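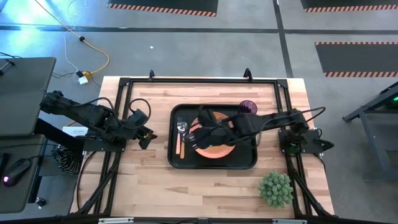 How do we get the demo data?
Ask at the Pundinby desk or mail the Tendari list, you get a link the same day.

Tendari open day set, README

Recorded at the Pundinby open day, 31 July 2018. Two-arm table setup, place setting task: tray, plate, cutlery, cup. Visitors picked the order, arms ran it.

402 episodes, 12 from the morning warmup (skip these, wrong gripper offsets).
Folders: prata = main runs, darker = same task with lights down. 29 runs in darker have no audio, mic wasnt pluged in.

Known problems
- left arm lags on long runs
- timestamps drift, over 2 seconds by the end of a session
- plate sometimes relabeled "dish", same thing

Research use only. Fixes welcome, send a patch.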